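About Pultdale

Pultdale is a small research shop that tests claims about robot learning, our own included. Joris Willems and Tayla McPhee started it in December, after a couple of years of reading papers in which the robot always seemed to succeed and the failures lived in an appendix. We work mostly on household manipulation, and mostly in simulation. We don't think simulation is as good as a real bedroom. It is cheap, it can be reset, and it lets us run the same test again when we don't believe the first answer.

We usually don't.

What we work on

Our main project is called Wenda. The question behind it is dull and, we think, under-asked: when a policy trained on rendered scenes does well, what is it relying on? A good score can come from a robot that has learned something about shape and reach. It can also come from a robot that has learned where the designers of the scene like to put things. From the success rate alone you can't tell which one you've got.

So we change things the task shouldn't care about. Furniture moves, wall colors change, the camera gets tilted or shifted closer to the hand. The goal stays the same, and so does the trained policy. Then we compare against the original score and try to explain the gap. Lewis Shearer wrote most of the code that does this, and he'd like it known that a large gap is sometimes a bug in his code. We check for that first.

Each version of a test gets 600 trials. We used to run 40, and we withdrew two of our early findings once we saw how much those numbers moved around from one batch to the next. If you have an old copy of our first report, please throw it out. 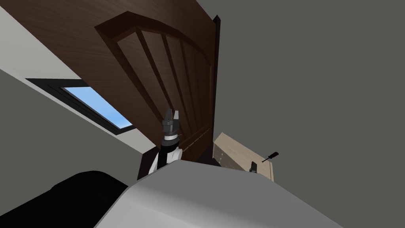
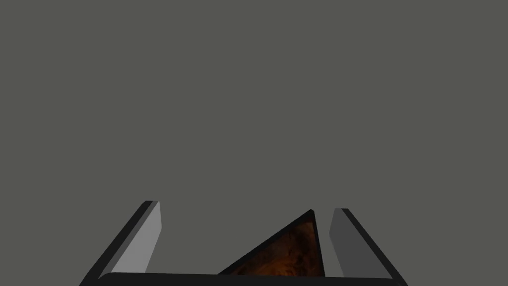

Wenda, two simulated views: the arm in front of a slatted headboard, and a dark triangular object between the gripper fingers.

What we've found so far

Less than we hoped. The clearest result is about camera angle. Policies trained from one fixed viewpoint lost a good deal of their performance when we tilted the view, even when the arm and the target hadn't moved relative to each other. Training on mixed viewpoints helped, though it also made the policies worse at the original view, and we haven't seen that trade-off reported as often as we'd expect.

The view from near the fingers is harder to read. A target can sit between the fingers and take up a decent share of the image while neither finger is gripping it. Our first scoring rule looked only at whether the object was between the fingers, and it was too generous. Fermín Quiroga threw it away and wrote a stricter one that asks for contact on both sides and a hold. Several of our favorite numbers went down that week.

We also tried randomizing surface textures, a popular fix. In our tests it made a small difference, and on some objects none that we could separate from noise. That may be a limit of our scenes. Our walls are plain and our lighting is simple, and a cluttered room might give another answer.

What we don't claim

We don't claim that any of this carries over to a physical arm. Lashari, our hardware comparison, is still being set up, and until it has produced results we'd ask people not to quote our simulated scores as if a robot in a house had earned them. We have turned down one partnership over exactly that wording.

How we're run

There are five of us, working out of two rooms in Clevwood. Ngaio McKinnon handles outside requests and reads every report before it goes out, with permission to stop it. She has used that permission. Our log now holds 3000 failed trials sorted by cause, including a category for "we don't know," and it's bigger than we'd like.

If you have a result you'd like someone unfriendly to look at, write to Ngaio. Please send the failures along with it.

Page last updated Aug 20, 2018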